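Wadia v Skindero Institute
Print | E-mail

Wadia v Skindero Institute was a civil claim over a correspondence diploma in kitchen management, chiefly remembered for the sum in dispute, which was £117, and for the amount of paper it produced, which was rather more.

Background

The Skindero Institute sold home-study courses from two rooms above a travel agent. Its prospectus promised "recognised" diplomas and did not say who recognised them. Students paid £500 for twelve modules, posted one at a time, with a tutor available by telephone between two and four in the afternoon. By the institute's own account it had 300 students at its height and one tutor, Bravinov, who also answered the door.

The claim

Wadia enrolled in November and received four modules, two of them the same. When a refund was requested, the institute pointed to a clause allowing it to keep an "administrative residue" if a student withdrew after opening the first envelope. It offered £383 and kept the rest. Wadia sued for the remainder. The institute replied with a counterclaim for damage to its reputation, valued at £100, a figure the judge called refreshingly modest.

The hearing

Iyengar, appearing for the institute, argued that "recognised" was an ordinary word and that the diploma was recognised by anyone who had seen one before. Much of the morning went on module three, a guide to equipping a small kitchen that ran to nine pages, six of them on labelling shelves.
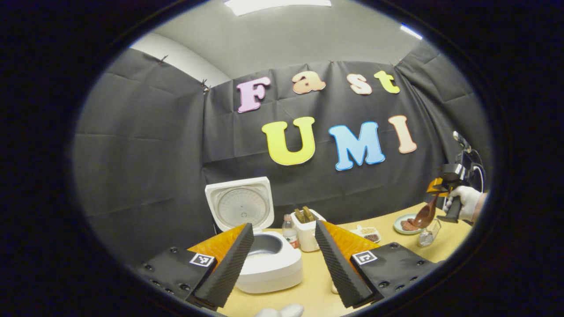
Bravinov gave evidence after lunch and agreed that he had written all twelve modules, although the last five were still in draft – a point that had not appeared in the prospectus. He could not recall marking any work, but remembered some of the handwriting.

Judgment

The court found for Wadia in full and dismissed the counterclaim. The clause was held to be unfair, and the judge added that a residue was usually what remained after something had been supplied. The institute paid in two instalments, the second of them in stamps, and later reopened as a school of calligraphy.

Print | E-mail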